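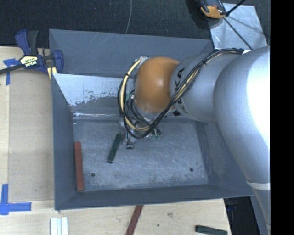 **Nirthorpe Hall kitchen, walk-round, September 25, 2018**

- [x] Fire blanket by the cooker. Hanging where it should, bless it, and the tapes pull freely.
- [x] Extinguisher, tag 1081. Pin in, needle in the green.
- [ ] Back door. Still sticks at the bottom, and I did mention it in June, so could somebody kindly plane it before the harvest supper?
- [x] First aid box. Plenty of plasters, but we're down to 2 eye pads (more on order from Gilmartin).
- [ ] Fridge thermometer. Gone for a wander again! Please look in your bags, no hard feelings.
- [x] Gas tap. Turns easily and the label is readable.

Next visit after the supper.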